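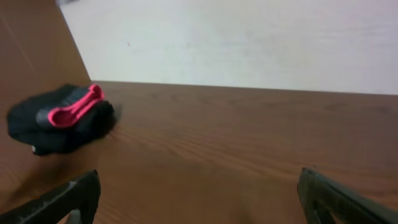
3.2 Measuring loudness across long gaps between albums

5 min read

The second part of the study asks whether heavy bands that return after a long break master their records louder than before. The corpus holds 48 full-length albums, all instrumental or mostly instrumental, and each band contributes one record from before the break and one from after it. Bands that changed their lead guitarist during the break were left out, as were records available only on cassette.

Integrated loudness and loudness range were computed for every track from uncompressed files. Silence at the start and end of a track was trimmed first. Hidden tracks were treated as separate items when the gap before them was longer than 12 seconds – a rule taken over from the pilot study by Smadi and Zein. Tracks built only from field recordings were kept in the corpus but marked, and the album averages were computed both with and without them.

Figure 2. White cloth on a wooden surface. 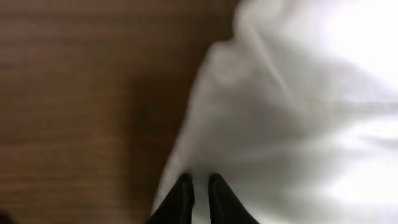

Averages alone hide much of what matters in this style, where a quiet passage may run for several minutes before the full band enters. We therefore also measured the largest rise in short-term loudness within each track. On the second Wovholm album the largest rise is 13 dB, and it falls in the closing track. The first Nseir album has no rise above 5 dB, although its integrated loudness is nearly the same. The two records would look alike in a table of averages.

Vinyl and digital masters were not mixed. Where both existed, the digital master was used, with one exception: the Cuna reissue was limited so heavily that Petrauskas and Katene advised working from the original disc master. Results for that album are reported separately in Section 3.4.

Related items
Atallah – Tempo drift in live drone recordings
Katene – Track order and side length on double LPs
Plastcombe sessions: notes on room microphones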